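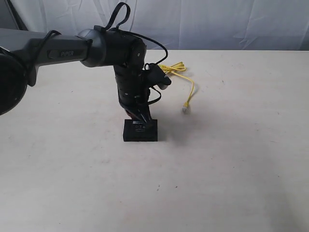

Page 13 of 26

Getting an old tenancy deposit back after the agent changed hands

Posted by marrowfat, Wednesday, January 20, 2021

Hello all, I hope somebody kind can point me the right way. I moved out of my flat before Christmas and I'm still waiting for my deposit, which was over 400 pounds. The letting agent was Bivis when I moved in, but they were taken over by Planbridge partway through, and now each office tells me to ring the other one. I have my original agreement and the check-in list, but I can't find the certificate from the deposit scheme anywhere. Do I write to the landlord, or keep on at the agents?

kettle_on
Oh, you poor thing, I had much the same bother years ago. Write to the landlord and the agents together, in one letter, and keep a copy. Give your moving-out date, the amount and your bank details, and ask for a reply by a set day – I gave mine a fortnight. The schemes also let you look up a deposit on their websites with your surname and old postcode, so do try each of them, even if you think you know which one it was.

dormouse29
ring them every day till they pay

Nechyporuk
I agree with kettle_on about the letter. If the deposit does turn up in a scheme, you can usually ask for it there yourself, and they have a free service for when the two sides can't agree. Dig out your check-in list and any photos from moving day – mine were in an old email to my sister.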